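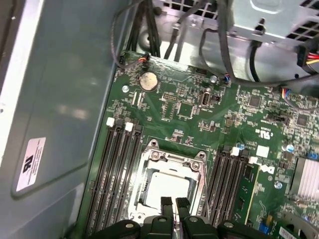
Learned recovery on socket work: are the Druvodik numbers any good?
Forum: Manipulation and assembly > Papers and methods

tinsnips_mk2
Has anyone here read the Druvodik write-up properly? The claim is that a policy trained on wrist camera views alone, with no force sensing, can handle the processor step on server boards. They report 132 trials, and the headline number counts a trial as good if the processor ends up in the socket. I've read the method section twice and I still can't find who decides that it ended up in the socket, or how.

I do this kind of work with a Hirkero arm, so I'm not hostile to the idea. But a processor can look fine from above and be sitting a hair off on one corner. A camera won't tell you that.

pallas_bench
It's in the appendix. Two people looked at the last camera view of each trial and voted. If they disagreed, the trial was dropped. 8 got dropped.

tinsnips_mk2
So the hard cases were thrown out, and the judging was done from the same view the policy was trained on. That is worse than I thought.

Ostap Hrynyshyn
I ran part of the repeat at Skoryk, so let me answer some of this. Dropping the split votes was a bad choice and I argued against it. Put all of them back in as failures and the gap over the scripted baseline gets smaller, but it's still there. The voting I can defend a bit more. We didn't want to power up boards after each trial.

On the wrist view, have a look at what the judges had to work with:

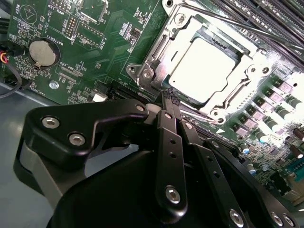
Fingertips at the lower left edge of the processor, glare on the heat spreader.

You can see the dark border where the processor meets the inner lip of the socket frame. That border is what we told people to judge by.

gantry_goose
Thanks for posting it, but that picture makes the other side's case for them. The top of the processor is washed out. How do you judge tilt from a surface with no detail on it? And the fingers are still touching the socket area, so what does it say about where the part rests after they let go?

Ostap Hrynyshyn
Fair on the glare. The scored view was supposed to be after release. I'd have to check whether every trial stuck to that.

gantry_goose
"Supposed to be" is doing a lot of work there.

pallas_bench
I think you two are being hard on it. The interesting part of the paper is the retry behavior. With the scripted version, if the first approach is off, it stays off. The learned one backs up and comes in again. Even if you don't trust the final score, that difference is worth having.

tinsnips_mk2
Maybe. But a retry on a socket full of fine contacts isn't free. Every extra touch is a chance to bend something, and they don't report contact damage anywhere. I looked. I'd take one slow approach over three hopeful ones.

Also, all of the trials used one board layout. Same case, same lighting. Move the lamp and see how much is left.

Ostap Hrynyshyn
We did move the lamp, in July, for 29 extra trials. It got worse. I can't share the number until the others agree, but I wouldn't call it a collapse.

corvid_lathe
Lurker here, I do repairs by hand. Why no force sensing in the first place? When I seat one of these I'm going almost completely by feel. Leaving that out and then being proud of it seems odd to me.

pallas_bench
Cost, mostly. And the Holleveo people have been saying for years that vision is enough, so everyone wants to be the one who shows it.

tinsnips_mk2
Then show it with a check that isn't vision. Put a height gauge on the four corners after each trial. It takes a minute. I'd believe a much smaller number if it came from that.

Ostap Hrynyshyn
A corner gauge is doable. I'll ask whether we can get one for the next batch, and whether the split votes can stay in this time.

gantry_goose
Please log the number of touches per trial too.

Ostap Hrynyshyn
Touches are already logged, they just didn't make it into the tables. I'll see if I can post the raw file.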